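Filed under: Workshop diary, Arms

Sat 25 March

Got to the workshop before ten and had the bench to myself for the first hour. Made coffee, swept the metal shavings from under the drill press (not mine), and started on the wrist cable for Jenen, which has been bothering me all week. Every time the wrist rolled past a certain point the cable went tight and the joint stalled. I took out the two zip ties nearest the wrist, let out some slack and clipped it again further up. It stalled once more on the first try, and I found a crimp I had made badly in September. Cut it off and made a new one.

Archana Mishra came in at lunch with the new finger pads. She has printed five sets now and these are the first soft enough to bend without splitting. They needed a little filing at the screw holes. She thinks we should stop using the Nollau code for the grip and write our own, and I think so too but don't want to start it until the arm can do one simple job from beginning to end.
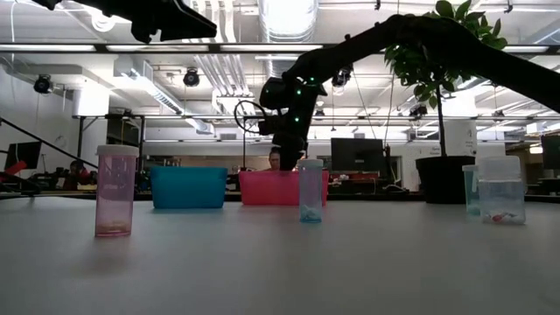

Jenen spent the afternoon on approach moves, which means coming down over a bin, stopping above the rim and going back up. I set it for 60 passes at low speed and wrote the joint readings in the green notebook. The elbow still drifts a bit when it is warm. The pink bin was the target, and I don't like having the tall clear container with the white lid standing right in front of the end of it, so I want to try the same moves with more space between them. The cable still makes a loop out to the side of the wrist. I can live with that as long as it doesn't catch on anything, but a sleeve would be neater. Shiela Agbayani has a roll of the braided kind at home and will bring it.

Finished 52 passes before I stopped to let the motors cool, then did the other eight after a sandwich. Two of the 60 came down too far to the left. Both were early on, so it may have been the home position and I homed it again after that.

Spent too long on the power supply. It tripped twice when the shoulder and elbow started together, and I ended up putting a short delay on the elbow. Archana says that is a patch and we need the bigger supply. The one she found is 102 dollars with shipping. I said I would think about it.

The log file is now over 3,000 lines and I haven't looked at most of it. Copied it to the laptop to read at home.

To do next time: fit the sleeve, check the shoulder bolts, ask Shiela about the Sârbu gearbox and whether she still wants it back. Locked up at seven. Bus was late and I left my gloves on the bench.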